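The planning group asked for a short review of the Miton recording kit before the next equipment budget is settled in May. The kit is a head-worn camera with its strap, battery pack and charging dock, and it is intended to collect first-person examples of household work for our automation program. The quoted price is 1,235 per set, excluding storage.

## What was tried

Bakari Kirui and I used one set on food handling at a single station with a patterned cloth, a plate and a deep plastic basin. Bread was chosen as a main item for its low cost and because any robot bought later will have to hold soft food without crushing it.

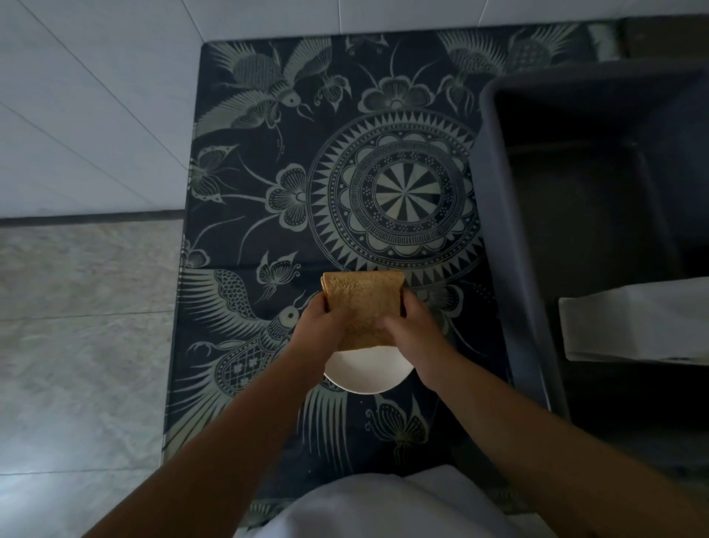 *Toasted bread held in both hands over the plate.*

Views of this kind are the main argument for the purchase. Both hands and forearms stay in sight, and the grip on each side of the bread can be made out. A dense print such as the one on this cloth is a harder background than a plain surface, and buyers who want easy labeling should allow for plain covers in their supplies line.

Setup took 13 minutes the first time. The strap is comfortable for an hour or so, after which the battery pack begins to pull to one side. We recorded 43 usable clips from 60 attempts. Most of the rejected clips were lost to a loose cable at the dock, and Miton has agreed to replace it.

## Packaging and hidden hands

Packaging deserves its own budget line. Opening and emptying bags is where the Lernell gripper we are considering is least proven, and it is also where a single head camera gives the least information.
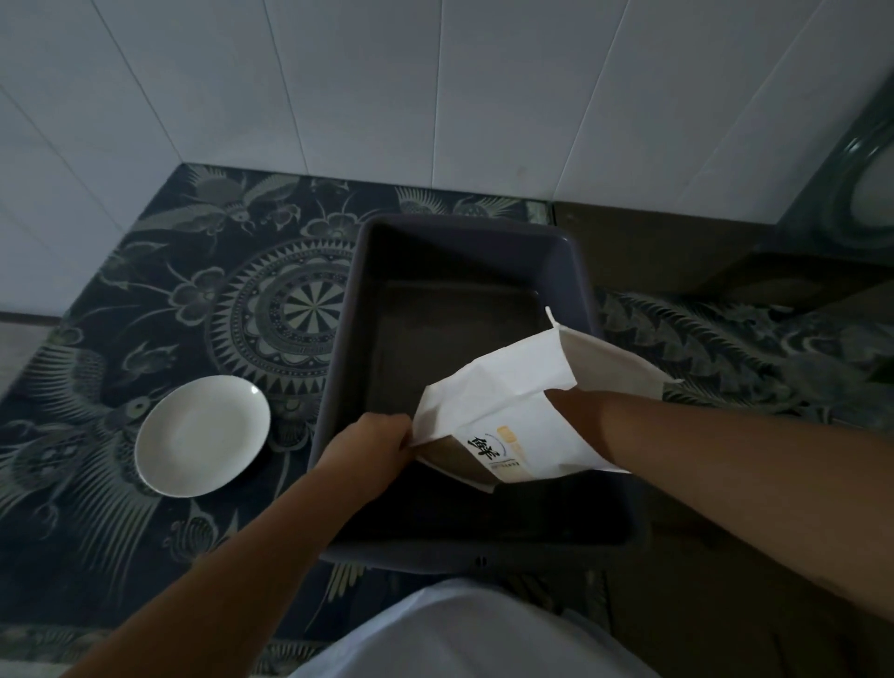
## Comparison with the alternative

With a hand inside a paper bag, the fingers cannot be seen from the head at all. The Campbell set adds two wrist cameras and costs nearly twice as much. A wrist view may help with such tasks, but our loan unit arrived without its mounts and we could not test it. I would not commit funds to it on the strength of the brochure.

Wrapped food is a better case for the Miton kit. When the wrapper is held at both edges over the basin, the fingers, the fold and the label side can all be reviewed together, and large print on the package is readable.

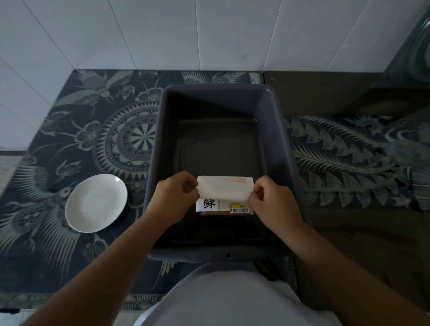
## Recommendation

- Purchase two Miton sets this year, with one spare battery pack - the standard pack is the weak point.
- Set aside a modest sum for plates, basins, plain covers and packaged food.
- Defer the Campbell set until a complete unit has been tried on bags.
- Hold the Lernell gripper order until the packaging clips have been reviewed.

Comments should reach me before the budget meeting.

Pendo Masanja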